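Unit 6: Automation in the Flower Shop
Instructor: Constanza Gaete

Wrapping a bouquet takes skilled hands, and now two robot arms can have a go at it!
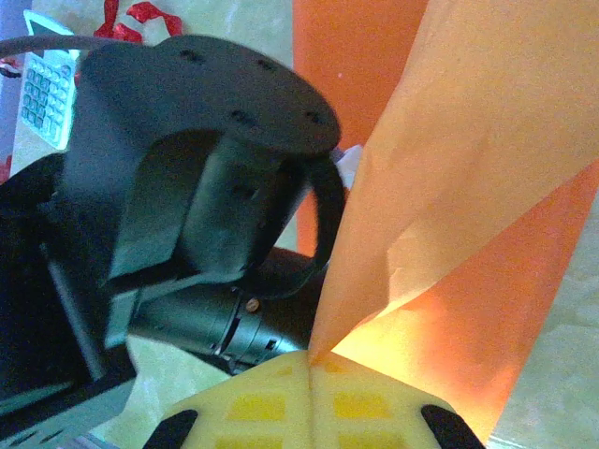 Fig. 1. Gripper close to the orange wrap.

What I love about the Akpalu case is the florists' part in it. They set the fold order, and they can stop a run.
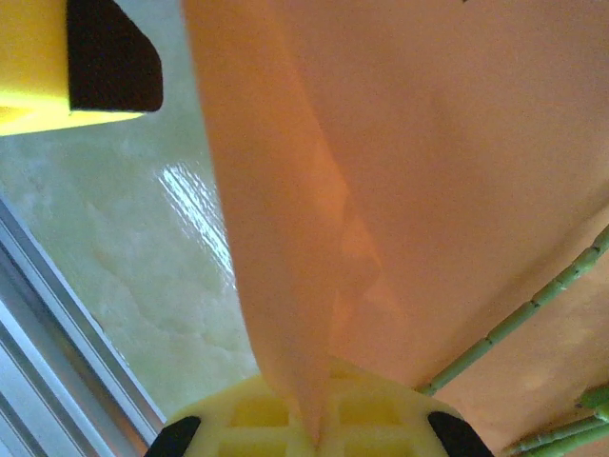

They also kept design and customer work, and three of them trained as cell operators in April.

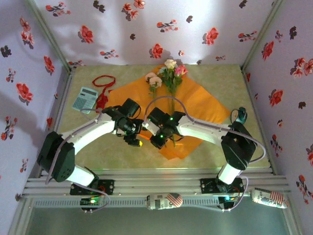
Fig. 2. Both arms, with artificial roses on the cloth.

Read Bulley, ch. 3, before lab.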